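4.3 Positioning the robot and checking the hands

Carry out this section after the arms have been bolted on and before the first grasp routine is loaded. Two people are needed for steps 1 to 3.

1. Put the Hokeo in Stand mode and wait for the status light to stop blinking.

2. Roll the base up to the work area. The table corner and the appliance should both be within reach of the right arm without turning the base.

3. Lock the casters.

CAUTION: Keep both hands below the tabletop while the base is moving. A thumb that catches the table edge can strip its drive gear.

4. Open both hands from the Swai panel. Check that the fingers spread and that the cable at each wrist has slack. 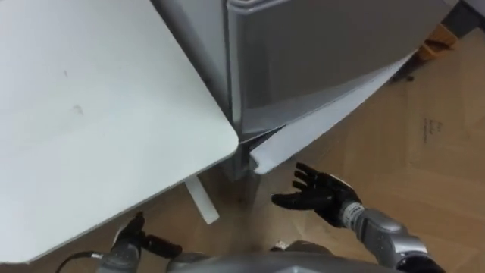 Do I have to repeat the hand check if I only move the table?
Only the reach check in step 2 has to be repeated. The hand check is needed after a power cycle, a cable change or a firmware update.

5. Run the thumb calibration. Enter 3000 as the cycle time in milliseconds and 50 as the grip limit in percent. Do not raise the limit during set-up.

6. Place a closed plastic bottle upright near the table corner. Bring the right or left hand in slowly until the thumb touches the lower part of the bottle, then stop.

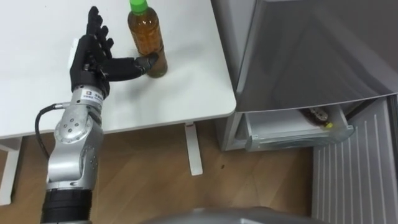
7. Read the thumb load on the panel. A value of 18 or less is acceptable. If it is higher, back the hand off, repeat step 5 and try again.

8. Save the pose under a new name. Saving over the factory pose clears the wrist offsets.

NOTE: Error 1738 means the wrist connector is not fully seated. Power down the arm, push the connector in until it clicks, and start again from step 4.

Section checked by Lilian Waweru, Evus field support.

2 comments | 18 shares

Related items
4.2 Bolting on the arms
4.4 Loading a grasp routine
5.1 Replacing a wrist cable
Hollcombe base: caster care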